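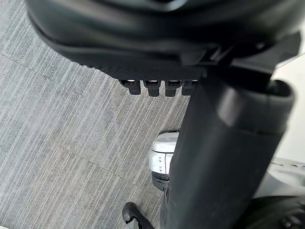

Section 4: Your First Loaf in the Nollia Bread Oven

You've unpacked the oven, found it a level spot on the counter and run the burn-off cycle from Section 3. Now for the fun part! This section takes you through a plain white loaf from start to finish. It's a forgiving recipe, and once you've made it you'll know most of what the oven can do.

Before you start

You will need the baking stone, the lidded pan, the drip tray and a kitchen scale. Please weigh the flour and water if you possibly can. Cups work, but two people can scoop the same cup of flour and end up with very different dough, and the oven's timings were all worked out by weight.

The full batch uses 1287 grams of flour and 858 grams of water and makes two good-sized loaves. The pan holds one loaf at a time, so keep the second half of the dough in the fridge while the first one bakes.

4.1 Mixing and resting

1. Stir the flour, water, salt and yeast together in a large bowl until you can't see any dry flour. It will look rough and shaggy. That's fine.

2. Cover the bowl and leave it for half an hour.

3. With wet hands, pull one side of the dough up and fold it over the middle. Turn the bowl and repeat until you've gone all the way around.

4. Cover again and let the dough rise until it has doubled. A warm kitchen gets you there much faster than a cold one, so go by the dough and not the clock.

Note: Dough can stay in the fridge for up to 24 hours. It tastes even better for the wait (try it, you'll be hooked).

4.2 Heating the oven

1. Slide the baking stone onto the lower rack, rough side down.

2. Put the lidded pan on the stone, empty, and close the door.

3. Turn the left dial to BREAD and press START. The light blinks while the oven heats and stays on when it's ready.

CAUTION: The pan and its lid get extremely hot. Use the long oven mitts, and set the lid down only on a heatproof surface.

CAUTION: Never pour cold water onto the stone. It can crack.

4.3 Baking

1. Shape half the dough into a ball and set it on a sheet of baking paper.

2. Cut one long slash across the top with a sharp knife.

3. Lift the dough into the hot pan by the paper, put the lid on and close the door.

4. Press TIMER until the display shows 49, then press START. The oven beeps partway through to tell you to take off the lid. Open the door slowly and let the steam out first.

5. When the timer ends, move the loaf to a wire rack. Listen closely and you may hear the crust crackle!

Note: Let the loaf cool completely before slicing. Warm bread tears and the middle goes gummy.

4.4 If the loaf isn't quite right

Pale crust: bake the next one a few minutes longer without the lid.

Flat loaf: the dough probably rose too long. Shorten the rise next time.

Burnt bottom: move the rack up one slot and check that the stone is under the pan.

Go to Section 5 for rye, seeded loaves and rolls. Replacement stones are listed under Erton parts in Section 9.

Revised 2025-03-30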